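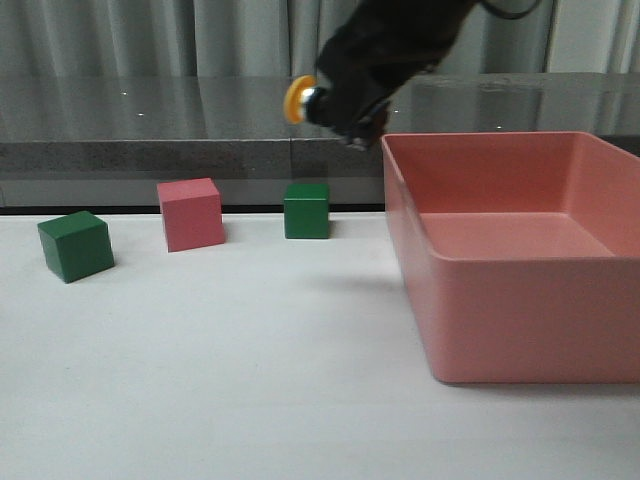

About us | How we work

Brollside writes and tests working rules for small robot arms, the kind that pick up a part from a table and put it in a tray. We started in July with one bench and a borrowed rule book, and there are now 4 of us. Yvette Lemieux runs the bench and signs off every rule before it goes out.

Our main set of rules is called Nepia. It covers how a table is laid out before a run, how close a person may stand, who may restart an arm after a stop, and what has to be written down. Each rule is tried on our own bench first. If two people read it and do different things, it goes back to be reworded.

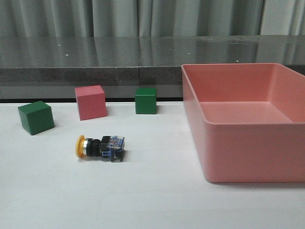

Coloured cubes, a yellow push-button switch and an open tray on the bench.

We keep the objects plain so that other workshops can set up the same test. A full check is 12 pages long and includes a blank layout sheet. Our log holds 3,055 runs, failed ones included, and members can ask to read any of them.

Nepia was last revised in September 2021. Printed copies are sent on request, and comments on the wording are welcome from anyone who uses it.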